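Keeping a Small Accessories Stall Going
May 24, 2022

Precious Lacson has sold hair accessories and costume jewelry in Starnbridge since 2000. She started with one folding table at the Ammann Street market and still has a pitch there, three rows back from where she began. She also sells to four shops, and in January she took on a small unit behind the old bus station, where she keeps stock and packs orders.

We spoke at her home, where she does the books and some of the sorting. She had been up since five and had already dropped a delivery at Tundness, the nearest of the four shops.

Lacson did not plan on retail. She had been working in the office of a carpet importer and made bracelets in the evenings for her nieces. "My sister took some to work and came back with orders," she said. "I paid 60 dollars for a month at the market and told myself I would stop if I lost it. I didn't lose it, so I kept going."

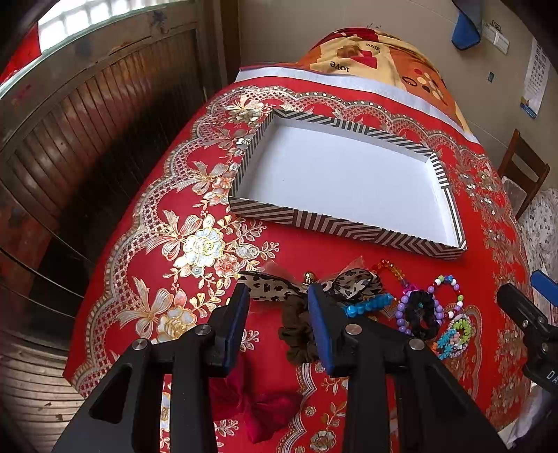

The first years were slow. She kept the office job until her second child was born, and the market was open only two mornings a week. Rain was the main problem. The covered pitches went to the food sellers, and paper backing cards go soft in damp air.

"I threw away so many cards," she said. "The goods were fine. But people won't buy a hair clip off a bent card, even at half price."

She now buys most of her stock from a wholesaler called Trendska and makes the rest herself. The wholesaler has a minimum order of 100 pieces per style, which she says is the hardest part of the business. A style that sells well in one town can sit untouched in the next.

"I got it badly wrong with headbands," she said. "Wide ones, with a knot on top. I had sold out twice, so I ordered in six colors. Then the schools changed the uniform rules and that was the end of it. I still have navy."
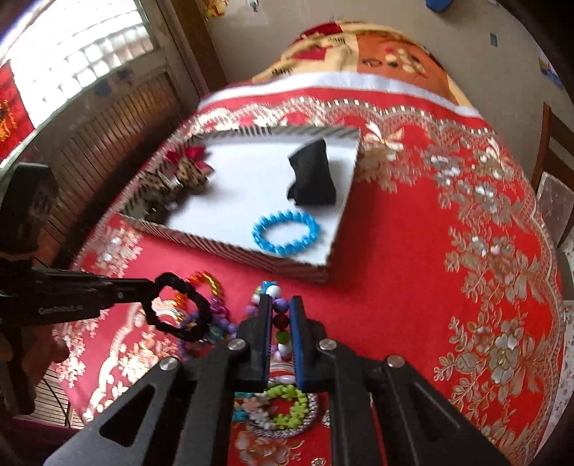

Asked how she sets prices, Lacson said she works backward from what a child is likely to have been given to spend. Anything on the front row of the stall has to cost less than a coffee. The more expensive pieces go at the back, at adult eye level. She has raised prices twice in the past three years, both times after the pitch rent went up.

The shops are a different matter. They take a larger cut and pay late, but they order in winter, when the market is quiet. One of them owed her money for 121 days last year. She did not want it named.

"They paid in the end," she said. "I still deliver there. I just don't leave anything without a signature now." 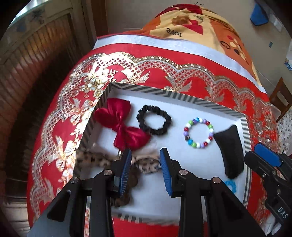 Most of her regular customers are parents buying for girls under ten, and what they want has changed less than she expected. Bright colors still outsell pastels. Plain elastic ties sell every week of the year but bring in very little. A glossy red bow, a black ruffled scrunchie, a bracelet of round beads in mixed colors: she said she could have put any of those out on her first table and sold them by noon. Fashion matters more with teenagers, who know exactly what they want and will walk off if she doesn't have it.

She has tried selling online, with mixed results. Postage on a small item can cost more than the item, and returns wipe out the profit on several sales. For now she takes online orders only from people who have bought from her in person. Her son set up the page and updates it when he is home from college.

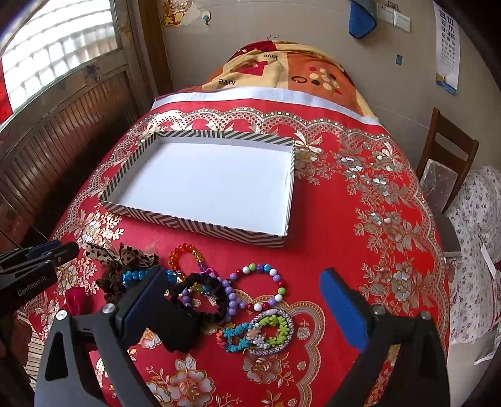 Lacson would like to drop one of the shops next year and spend the time on her own pieces. She is also thinking about teaching a beading class at the library, which has asked her twice. The lease on the unit runs for two years, and she said she will not decide anything larger until it is close to ending.

"People ask if I'm going to open a shop," she said. "I've done the sums on a shop. I would be sitting in it six days a week to pay for the heating. I like the market. I know who's going to come by, and I'm home by three."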